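인물 취재 글쓰기 수업 노트: 강의하는 사람을 글로 옮기기

지난 시간에 인터뷰 녹음을 들으며 다들 많이 웃었지요. 오늘은 그 웃음을 어떻게 지면에 남길지 이야기해 봅시다. 교내 신문 인물 기사는 보통 670단어 안쪽인데, 써 보면 생각보다 금방 차 버린답니다.

1. 첫 문단
약력부터 늘어놓지 마세요. 마르가리다 엔히케스 선생님을 취재한 학생은 선생님이 출석을 부르다 꼭 한 번씩 딴 이야기로 새는 버릇으로 글을 열었는데, 저는 그 글을 아직도 가끔 꺼내 읽어요!

2. 질문 준비
질문은 20개쯤 적어 가고 싶겠지만, 정말 궁금한 것 몇 개면 넉넉합니다. 대답이 길어지면 그냥 두세요. 좋은 말은 대개 그런 데서 나오니까요.

3. 자료 정리
메모와 취재비 영수증은 날짜순으로 모아 두고, 인용한 말은 녹음과 한 번 더 맞춰 봅니다. (귀찮지요, 저도 압니다.)
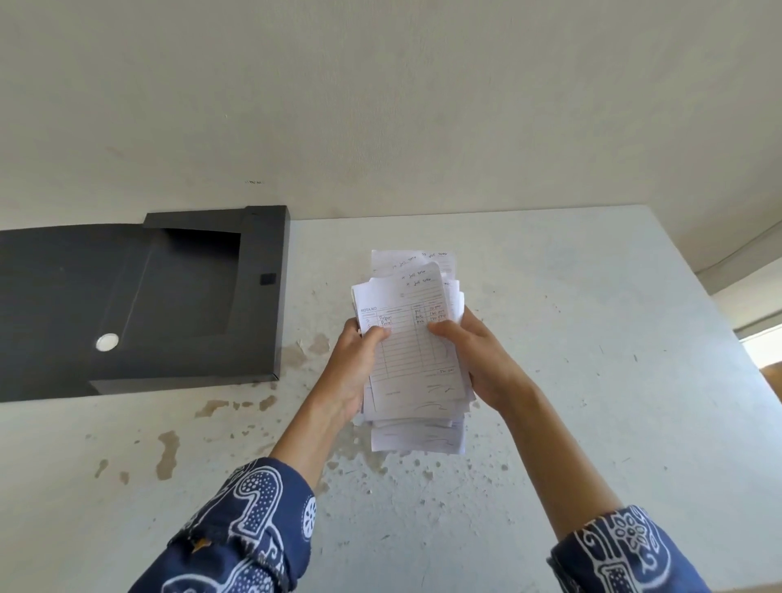

4. 다음 시간까지
초고를 두 부 뽑아 오세요. 한 부는 짝에게 주고, 한 부에는 제가 연필로 이것저것 적어 드릴게요.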